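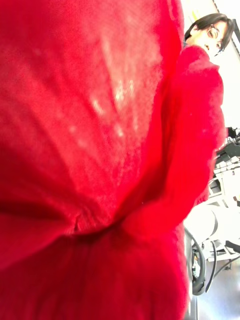
Subject: Re: [murham-menders] Wool blankets and the washing machine

Hello all, and a special hello to the new folks who joined after the January swap (there were more of you than I had chairs for, and it was lovely).

I've been meaning to answer this since it came through and kept putting it off, partly from a busy stretch at work and partly from knowing I'd go on too long. I have gone on too long. Put the kettle on.

> I inherited three old wool blankets from my grandmother's
> house. They're clean-ish but smell like a cedar chest, and
> one has a couple of small moth holes near the binding. The
> tags are gone. My sister says dry clean only, my neighbor says
> she's put hers through the machine for years. I'm scared of
> ending up with a very thick placemat. What would you do?
> Also, is it worth fixing the holes or do I just live with them?

First, congratulations on the blankets! I have a soft spot for anything that came out of a grandmother's house, and I'm glad they landed with somebody who is asking before doing.

I think your sister and your neighbor are both partly right. Wool felts when it's warm and wet and being knocked around, all together. Your neighbor's machine may have a very gentle cycle, or her blankets may have been treated at the mill so they don't shrink, and with the tags gone you have no way of knowing about yours. So I would do it by hand in the bathtub, one blanket at a time, and plan on it eating most of a morning.

My way goes like this. Shake the blanket outside and go over it with a soft brush, in the direction of the nap. Fill the tub with cool water, stir in a little wool wash, and only then put the blanket in. Press it down with flat hands and let it sit for twenty minutes. Resist swishing! I know it's tempting, especially when the water turns that awful tea color and you feel you're getting somewhere. Drain, press, refill with water of the same temperature, and rinse until it runs clear. With my big one that took four rinses, and I was not in a good mood by the last.

Getting it out is the hard part. A wet wool blanket weighs as much as a large dog and is less cooperative. Let the tub drain with the blanket still in it and go have lunch. Then roll it up in towels, kneel on the roll, swap in dry towels and do it again. Lay it flat out of the sun, over a sheet if you have a clean patch of lawn, or across two drying racks pushed together. I did once hang one over the porch rail and it came back shaped like a kite.

If one of yours is a strong color, dab a hidden corner with a damp white cloth before any of this. Old reds are the ones I worry about. I had a red lap rug from the Grotberg mill outlet that bled through 3 washes and turned a bath mat pink for good, and I still have the bath mat.

About the cedar smell, I'd be patient. Airing does more for it than soap. Hang the blankets doubled over a line on a dry breezy day, bring them in before dusk, and repeat as often as the weather lets you. Mine took until spring.

Now the holes. Please do look for more before you wash, and look by holding the blanket up against a window, with somebody on the other end if you can talk them into it. Moth damage often hasn't gone all the way through, and those thin places will open up in the water. If you see anything gritty or webby along the binding, bag that blanket up tight and put it in a chest freezer for a week or two, take it out for a day, and then freeze it again. I should have started with that, shouldn't I. Do that part first.

For small holes near the binding I would absolutely fix them. It's a good place to learn, with the edge there to steady you. Use a wool yarn finer than you think you need, and start your stitches well back in the solid cloth so the darn has something to hold on to. Go up and down first without pulling, then weave across. The Zimudlow yarn comes on little cards and they've been good about matching if you mail in a snippet. The dusty green is number 205 and the cream is 554, for anybody else who has been squinting at the shade sheet like I have. I don't remember the others.

If the binding itself is going, that's a bigger job. I've replaced two and enjoyed one of them. Acheampong Fabrics on the corner past the post office had blanket satin the last time I was in, on the back wall under the quilt batting, and they'll cut it to length. Measure all your edges after washing and drying, never before. I bought mine before, and had to go back for another 9 inches, and of course the bolt had been sold and the new one was a slightly different ivory. It's at the foot of the bed now where I don't see it.

One disagreement with something that came up last year, when we had the long thread on fabric shavers. I'm coming around to them for sweaters but I still wouldn't use one on an old blanket. The fuzz is the warm part. For lint and bits of fluff, a damp rubber glove rubbed one way will pick up nearly everything, and you can stop whenever you get bored.

I have two drying racks and an extra-wide darning mushroom that anyone in Murham is welcome to borrow. Just write me off-list. And let us know how the first one comes out, even if it's a placemat.

Warmly, from the blue house by the feed store

P.S. Whoever left the pinking shears at the swap, they're in my hall closet, in the basket with the zippers.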